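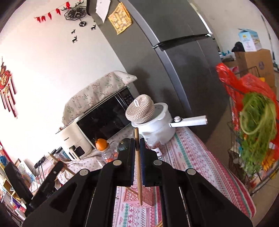
Handout 7: Thin objects and the chopstick task

Course: Introduction to Robot Manipulation, Vosenell project group
November 2024

1. Why a chopstick is difficult

A chopstick is light, narrow and almost round. Between two flat pads it has only a small contact area, so it can rotate around the line between the pads. The ribs on the pad help against sliding along the stick, but they do not stop this rotation completely.

2. Grasp point

Please hold the stick near its middle when it must stay upright. If you hold it close to one end, the weight of the long side makes a torque, and a small error in angle grows quickly at the tip.

3. Working above the basket

The basket in our task has a lattice wall and an open top, and the sticks inside lean in different directions. Choose one that stands apart from the bundle – light and dark sticks may lie close together.

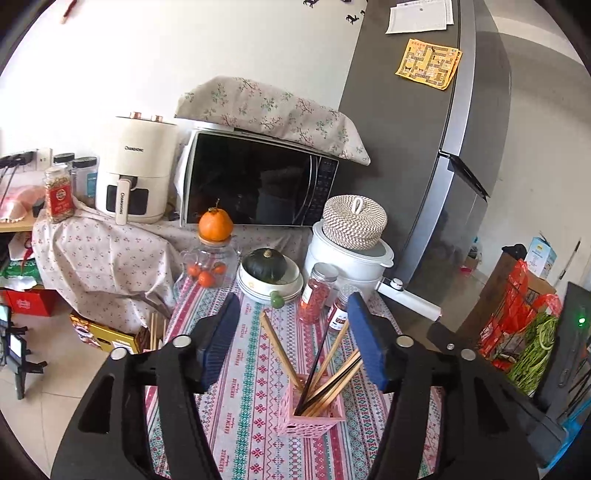
Approach with the jaws open and the wrist quiet. Close slowly until both pads touch, then lift straight up before you turn.

4. Homework

Each group records 23 attempts and writes for every one: grasp height, result, and reason of failure if there was one. Groups Nurstead and Tremwood use the left hand, group Bermúdez the right hand. Put your table in the shared folder before the next lab.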